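About us

Hi, we're Skokura, the after-school robotics club run by me, Hakim Chin, and my old workmate Martti Nieminen. We've got 24 members, and this year it's all about teaching Turkix, our home-help robot, to find its way round a pretend house on the computer. The bathroom came first, back in May. 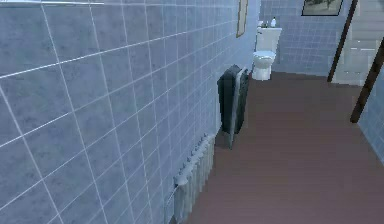 Martti would happily spend a whole term on doorways, but the members wanted to get on to tidying - so we did! They write the instructions in pairs, run them, argue a bit and try again.
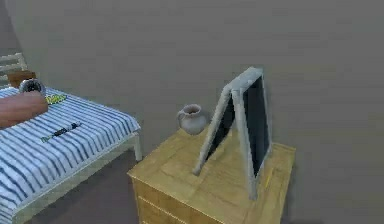
Our first competition is the Oltetti Cup, in the 5-person team class, and we're a bit nervous. New members are always welcome and you don't need to have coded before. Just pop in and ask for either of us.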